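Polholm saucepan with glass lid, in mint: my thoughts after a whole summer of soup

Posted 9/1/22

I held off on buying this little pan for ages, mostly because I already own more saucepans than anyone with one stove has a right to. But my old Riedl finally lost its handle in July (it had been wobbling since spring, so I can't say I was surprised) and I wanted something cheerful to replace it. Well, cheerful is what I got! The color is a soft, pale mint green, and the knob on the lid is the same shade as the pan, which pleases me every single time I reach for it.

I use mine nearly every day. Oatmeal in the morning, rice or a bit of soup at night, and once a batch of caramel that I'd rather not talk about. Milk heats evenly if you keep the burner low. On high, it catches in the middle, so be patient with it. Cleanup has been easy so far, though I stick to wooden spoons and wash it by hand, same as I did with the Riedl.

The lid is really what sold me. I'm a peeker, always have been, and with my old solid lid I let half the steam out every time I checked on the rice. Now I just look through the glass and leave things alone. The knob is short and rounded and not too shiny, and my fingers get a decent hold of it even when I'm in a hurry. There's a steel rim around the edge that shows water spots if you let it air dry, so keep a towel handy if that sort of thing bothers you.

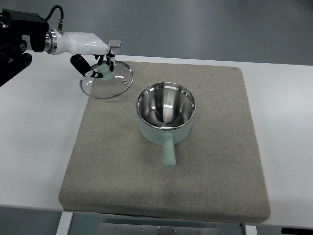

What I'd change

I wish it came one size bigger. It's perfect for me and my daughter, but when all 4 of us are home I have to drag out the Drunard stockpot, and that thing weighs a ton. I'd also love a second little handle across from the long one, for pouring.

Would I buy it again?

Yes, and I nearly did, for my sister's birthday, until she told me she wanted a toaster. It cost me $22 at Grosusholm with the lid included, and I think that's very fair for a pan I'm this fond of. I'm giving it 9 out of 10, with the last point saved for the day they make a bigger one.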